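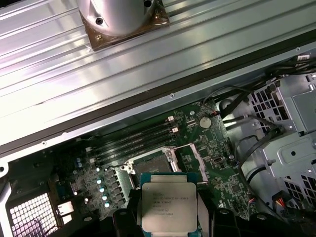

Fitting a processor in an older desktop tower

Makness repair pages, updated 14/09/2021

These notes cover a tower with a green board, a metal retention bracket round the socket and a lever at the side. Pentti Suominen wrote the first version and I have added to it. Allow 40 minutes if you haven't done one before.

You will need a cross-head screwdriver, thermal paste, a lint-free cloth and a small tub for screws.

1. Shut the computer down, switch off at the wall and pull out the mains lead. Hold the power button in for 12 seconds.

2. Lay the tower on its side and take off the side panel. Put the panel somewhere you won't lean on it. Touch bare metal on the case before you touch the board, and again whenever you come back to the bench.

3. Take the cooler off. Undo each screw a little at a time, going corner to corner, and unplug the fan. If it won't lift, twist it gently - don't pull straight up.

4. Remove the memory if you want more room for your hands. Press the latches at the ends of the slots outwards and lift the modules out by their edges.

5. Push the socket lever down and slightly out until it clears its hook, then swing it right up. Raise the clamp. Lift out the old processor by its edges and leave the contacts in the socket alone. Even a fingertip can bend them.

6. Find the small triangle on one corner of the new processor and match it to the mark on the socket. Lower it straight down with no pressure. It should sit level.

7. Close the clamp over it and bring the lever back down under its hook. The lever is stiff towards the end. The screws that hold the bracket to the board stay where they are throughout.
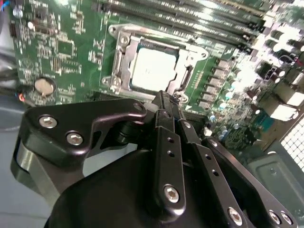

8. Wipe the metal top with the cloth and put a small blob of paste in the middle. Refit the cooler, tightening corner to corner again, and plug the fan back in.

9. Refit the memory. Both latches should click.

Before you close up, check the loose cables. Drive leads in these cases tend to spring up in a loop, and one lying against a fan will stop it.

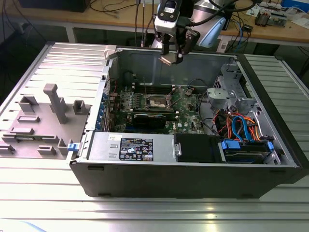
Tuck them back towards the drive bay, away from the cooler and the graphics card. Leave the side panel off for the first start. If the fan doesn't spin within 2 seconds, switch off and check its plug.

Go into the BIOS and see that the new processor is listed by name, then watch the temperature for 6 minutes. If it keeps climbing, the cooler is not seated and you will have to clean off the paste and repeat step 8.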